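Ticket 1156: Urano 580 leaves a white film on plates and glasses
Status: Solved, leaving open for comments
Category: Kitchen appliances / Dishwashers / Wash results
Location: Ceststead, second floor kitchen

Original report

Hello all, and sorry in advance for the length of this one, I do tend to go on when I've been living with a problem for a while. Our Urano 580 has started leaving a dull white film on everything that comes out of it. It shows worst on the glasses and on anything with a strong color, and you can draw a line through it with your finger. If I wipe a plate with a damp cloth it looks fine, then dries cloudy again within a few minutes. The machine itself sounds perfectly healthy. It fills, it heats, it drains, and there is no fault light on the panel (I have looked many times, believe me).

We have had it for a good while and it gave us lovely results right up until January. We use Corna tablets, one per load, and a Zhong softener sits on the cold feed under the sink. Nobody has changed the program, which is normally the everyday one.

What I tried before writing in

Cleaned the filter. It was not too bad, a few seeds and a bit of label off a jar. No change.

Took both spray arms off and rinsed them under the tap. Two of the little holes in the lower arm were blocked, so I poked them clear with a toothpick and felt very pleased with myself. No change.

Filled up the rinse aid and turned the dial from 2 to the next setting up. The glasses came out a touch shinier, but the film was still there.

Ran an empty hot cycle with a cup of white vinegar standing in the top rack. This did help! For one load everything was beautiful, and by the third load we were right back where we started. 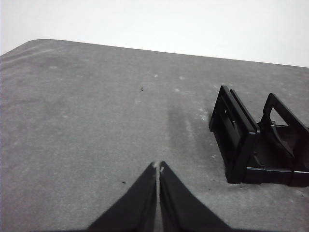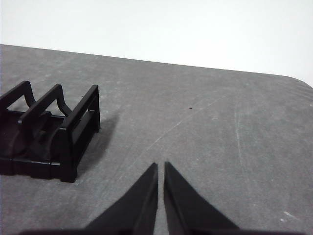
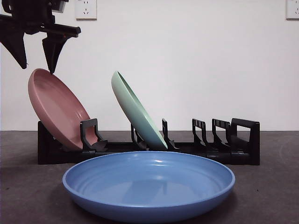
Page last changed: Friday, 4:40 PM

Reply from support

Thank you for such a thorough write-up, it saved us both a lot of back and forth. The vinegar result is the most useful thing in it. Vinegar dissolves limescale and does very little to leftover detergent, so if one vinegar cycle cleared things up, we are almost certainly looking at hard water getting into the machine. Could you please check the salt level in the Zhong unit, and also look at the bypass valve on the back of it? The lever should be in line with the pipe. If it is sitting crosswise, the water is going straight around the softener. Please leave the Corna tablets as they are for now so we only change one thing at a time.

Follow-up from reporter

Well, I feel a bit silly. There was plenty of salt, a good half a tank, but when I pushed the handle of a wooden spoon into it, it went through a hard crust on top and then into nothing at all. The salt had set into a kind of shelf with a hollow space under it, so the water below was hardly touching any salt. The lever was fine.

I broke up the crust with the spoon handle, going gently around the sides, scooped out the worst lumps, and started a manual regeneration by holding the button in for 10 seconds. It gurgled away for ages. I ran the kitchen tap for a while afterward, as the booklet suggests, then did one more vinegar cycle in the dishwasher to clear out the old scale.

Since then the glasses have come out clear every time, and I turned the rinse aid back down because it was starting to leave streaks.

Reply from support

So glad to hear it. A salt bridge is easy to miss because the tank looks full from the top. Damp cupboards make it more likely, and so does topping the tank right up to the lid, so try keeping it a little over half full and giving it a poke when you add more. If the crust keeps coming back, try tablet salt in place of the fine grains.

Follow-up from reporter

Will do, and thank you so much for your patience with me. I've taped a note inside the cupboard door about poking the salt. One small leftover question, no hurry at all: the door seal on the Urano has a chalky line along the bottom edge. Is vinegar safe on the rubber, or should I stick to soapy water?

Reply from support

Soapy water and a soft brush, please. Repeated vinegar can dry the seal out over time.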